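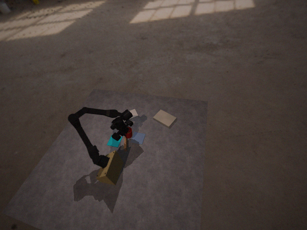

Dusty concrete floor in the garage, can I just paint it?
Posted by Lorna Ignacio, July 24, 2023

Hi all, we moved in June and the garage floor sheds grey dust like nobody's business. I sweep, I mop, next morning it's back and I've trodden it all over the hall carpet. I was going to slap on a tub of floor paint but my brother-in-law reckons it'll peel within the year. It's a single garage, 13 square metres, and I'd like to keep it under 80 quid if I can. Any ideas?

Tove Thygesen
Don't paint it yet! I did mine straight over the dust and it came up in sheets under the car tyres (so annoying). What you want first is a hardener, the clear watery stuff. Hoover really well, wash it, let it dry for a few days with the door open, then brush the hardener on and keep going until it stops soaking in. I used the Briveck one, 70 quid for the big tub and I've still got a third left. Never did get round to painting afterwards, it looks fine bare.

Waldemar Olszewski
just put carpet tiles down

Aníbal Cárdenas
Tove's right about the hardener, but tape a bit of clear plastic to the floor overnight before you buy anything. If it's wet underneath in the morning you've got damp coming up and that wants sorting first. Mine did, and I ended up spending 900 on it.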